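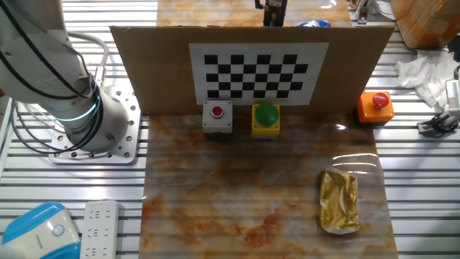 **Planning a second arm cell — where does the money go?**

**gunwoo_ji**

Hi all! We've had one small arm running since June and it has been so much fun (and so useful) that I've been told to put together a request for a second cell. We do pick and place on small foil-wrapped packs, plus button pressing for panel testing. The table is slotted aluminum extrusion with the arm bolted to a perforated plate, and I'd like to build the new one on the same kind of rails so fixtures can move between the two.

My list so far:

- arm, Kernus or Wurex, still torn
- gripper and one spare set of fingers
- extrusion table and mounting plate
- camera and mount
- calibration target
- switch boxes and an e-stop
- cables, power, odds and ends

The arm is the easy line. Everything under it is where I keep guessing. What did you forget the first time around?

---

**railsplitter86**

Oh, I love these threads! Spend more on the table than you think you should. We bought a light one to save money, and every time the arm stopped hard the camera shook. Ended up buying the heavy one anyway, so we paid for both.

Also T-nuts. Order a bag of 200 and you'll still be borrowing them from the other bench by the end of the summer.

---

**BahmanK**

Good list. I'd split "cables, power, odds and ends" into real lines, or your boss will cut it in half. Ours came to more than the camera did. Longer arm cable, clips to hold it along the links, a power strip that mounts to the rail, an extra network switch, cable chain.

What are you using for calibration now? I see a printed checkerboard taped up on cardboard in your photo.

---

**gunwoo_ji**

> What are you using for calibration now?

Yep, the one on the cardboard! Printed it at the office. It's been good enough for the packs, which is why I put the new target down as a cheap line.

---

**tolerance_stack**

Going to disagree with "cheap line." Paper on cardboard bows when the air gets damp, and then you're calibrating to a curve. Get a rigid printed target. Hernar sells one for $86 and it's the best $86 in our whole cell. I'd drop the spare fingers before I'd drop that.

---

**railsplitter86**

Nah, keep the spare fingers! He's picking up crinkly gold foil, and pads wear out. A flat target can come later. You can glue a print to a piece of glass this afternoon and get most of the way there.

---

**tolerance_stack**

Glass on a bench with an arm swinging over it, what could go wrong. Glue it to aluminum sheet if you have to go that way. My point is that the target touches every single move the arm makes, and the fingers only touch the packs.

---

**BahmanK**

You're both right, and it's $86. Put both in.

Bigger question for me is the e-stop. Gun-woo, the orange box with the red mushroom head at the back of the board: is that wired as your stop, or is it one of the buttons the arm practices on? If it's a practice one, make sure the real stop is its own line in the request, along with a mounting bracket at the front edge. I'd want it within reach of whoever is standing there, with nothing to lean across.

---

**gunwoo_ji**

Practice! It goes with the gray one and the yellow one with the green dome. The real stop is on the controller. But a front-mounted one is a great call, I'm adding it now.

Since you asked for numbers, the everything-but-the-arm total is $2646 as of this morning. That has the rigid target and the fingers in it. It doesn't have the film for the work surface yet. We run a marble-pattern board with a glossy film on top and I'd want a matching one.

---

**shinyside_down**

Would you really buy the glossy film again? I'd go matte. Glare plus gold foil sounds like a rough day for any camera. Ansari has a matte sheet in their catalog, and I'd budget a small light with a diffuser before I'd touch a better camera.

---

**gunwoo_ji**

The glossy one is sort of on purpose — our real packing line is shiny, so I want the cell to be shiny too. But a matte sheet to swap in for comparison is cheap, so sure, it goes on the list!

---

**tolerance_stack**

OK, that's a fair reason for glossy. Then definitely get the light.

Check lead times too. Our plate took 11 weeks and the arm sat in its box the whole time.

---

**BahmanK**

Seconding lead times. And on Kernus vs. Wurex: if the first cell already runs one of them, buy the same one. One set of spares, one program.

---

**gunwoo_ji**

Same arm it is, then. I'm asking for the plate quote before lunch and I'll post the full sheet once I've got it. Does anyone have a drawing for a rail-mount e-stop bracket they'd be willing to share?

---

**railsplitter86**

I do! Sending it over tonight. It takes four T-nuts, so, you know, buy the bag.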